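Oakley Library Network — Catalog Support
Ticket 4115: Folk and fairy tale editions merged under one record
Status: Open, awaiting vendor
Opened: 2018-10-24
Assigned to: Jamie Treloar

Reported issue
A search for "Bluebeard" in the Zumano public catalog returns a single record with 115 copies attached. The copies belong to many different editions, including illustrated books for children and two scholarly collections. Patrons placing a hold receive whichever copy is returned first.

Findings
The records were separate until the August import from Grisura. The import matched titles on the uniform title field only and ignored author, illustrator and publisher. The same fault affects "Rapunzel," "The Snow Queen" and "Puss in Boots." Up to 240 records may have been absorbed in this way. Poetry and drama do not appear to be affected.

Action taken
Automatic matching has been turned off. Holds on the four titles named above have been suspended, and branches have been asked to check the edition by hand before filling any request already in the queue. A test split of the "Bluebeard" record restored the illustrators' names but lost the series notes — the split was reversed.

Vendor response
Botis Support has confirmed receipt of the log files. It advises against further manual splits until a corrected matching rule is supplied. 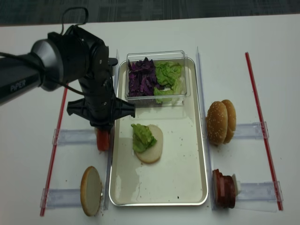
Branch staff should continue to report merged titles on this ticket and should not open new ones. Please include the barcode and the name of the translator or reteller as printed on the title page.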